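The Long Decline of the Office Snack Drawer

Every workplace I have known had one, and it was always the second drawer down. The top drawer was for pens and the bottom one for files, and in between lay a supply of crackers, mints and soy sauce packets that belonged to everyone in theory and to the person at that desk in practice.

I bring it up because my current employer has replaced ours with a program. The program is called Usum. It came with a launch email, a tote bag and a 17-page guide to mindful refueling, which I read in the bathroom over the better part of May.

Under Usum, snacks arrive in a cabinet near the elevators. The cabinet has a glass door and opens with your badge. You get 400 points a month, and a granola bar costs more of them than you would think. Points do not roll over. There was a rumor that they could be traded for parking, and for one afternoon the sales floor behaved like a commodities exchange.

My first job, in 2000, was at a small shipping firm called Lawal, where snack policy consisted of a coffee can on top of the fridge. You put in a quarter and took what you liked. Plenty of people took what they liked and put in a look of good intentions. The can was always short, the fridge always had something in it, and how those two facts got along was a matter for the bookkeeper and her conscience.
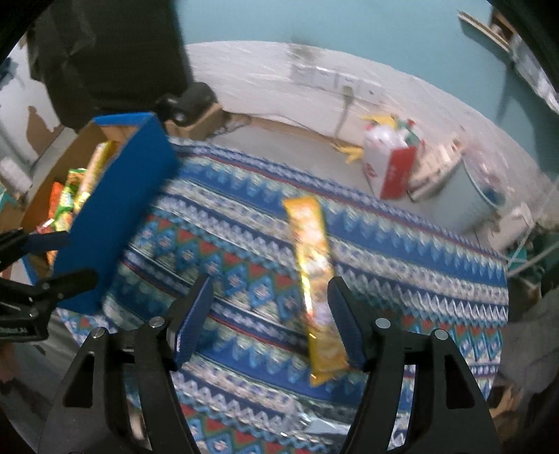
From there I went to Eltent, which had money. Eltent had a snack wall. New hires were walked past it on their first morning the way visitors to Rome are walked past the Forum. There were clear bins with levers, and the almonds came in 3 kinds, one of which tasted like a campfire. I gained weight and stayed two years longer than I should have. When the layoffs came, the smoked almonds went first, and anyone paying attention updated their résumé that week.

People who study offices for a living will tell you that free food builds community. I have seen what it builds. It builds a man who comes in early to take all the peanut butter cups and then spends the day recommending the raisins.

The drawer was a better system, mostly for being slightly shameful. To get a cracker you had to walk over and ask, and asking meant hearing about somebody's kitchen remodel. I once sat through an entire backsplash for a fig bar. I still know more about that woman's grout than I do about my cousins.

With Usum you hear a click and a small chime. If you are over your limit the chime is lower, and it carries.

Last month I went out at lunch and bought a box of cheese crackers at Camo, the corner store across from our lot, and put it in my second drawer down. I told one person. By 3 in the afternoon four people had stopped by, and I was well into the story of my water heater.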